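Kitchen and Tableware Check – Clendon House, Unit 13
Monthly inspection, April
Checked by: Ulises Urrutia
Start: 8:50 in the morning

Marks used: OK = no action. W = watch, look again next month. R = repair or replace. The comments are written so that the evening team can also follow them.

1. Floor and walkways
1.1 Floor dry and free of grease – OK
1.2 Mat in front of the sink lies flat – W
Comment: One corner of the mat is coming up. I pressed it down, but it does not stay. If it is the same in May, please order a new one from Orellana.
1.3 Path to the back door clear – OK

2. Electrical
2.1 Kettle cord and plug – OK
2.2 Toaster cord and plug – R
Comment: The cover of the cord is cracked near the plug. I took the toaster out of use and put a red tag on it. Please do not use it, also not for one slice.
2.3 Outlets near the sink, test button pressed – OK

3. Counters
3.1 Surface without cracks or open seams – OK
3.2 Surface wiped, no crumbs or sticky places – OK
Comment: The speckled gray counter is difficult to judge by eye, because small crumbs look the same as the dark specks in it. I check it with the flat hand, and then with a white paper towel. Please do the same. Where the light shines back strongly, look a second time from the other side.

4. Bowls, plates and spoons
4.1 Rims without chips – OK
Comment: I go with one finger around the full rim. Two plates were removed last month for this reason, none this time.
4.2 Inside surfaces clean and smooth – W
Comment: The round white bowl with the light blue plastic spoon has faint gray smudges and small dark specks on the inside wall, on the left. It can be wear from spoons or it can be residue. Wash it by hand with baking soda. If the marks are still there after washing, write it here and we decide.
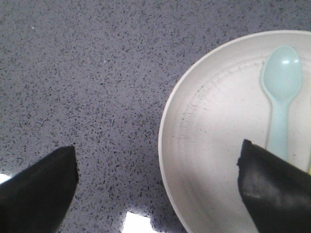

4.3 Plastic spoons without cracks or rough edges – OK
Comment: Bend each spoon a little before it goes back in the drawer. A white line in the plastic means that it will break soon. Replacements are in the Vasari box, order number 873.

5. Refrigerator
5.1 Temperature written down every day – R
Comment: Saturday is missing again on the sheet. Whoever has the late shift must write it.
5.2 Opened food has a date – OK

6. Cleaning products
6.1 Stored away from food – OK
6.2 Labels can be read – W
Comment: The label on the Skerex bottle is getting pale. I wrote the name again with marker.

Open points for next check: 1.2, 2.2, 4.2, 5.1, 6.2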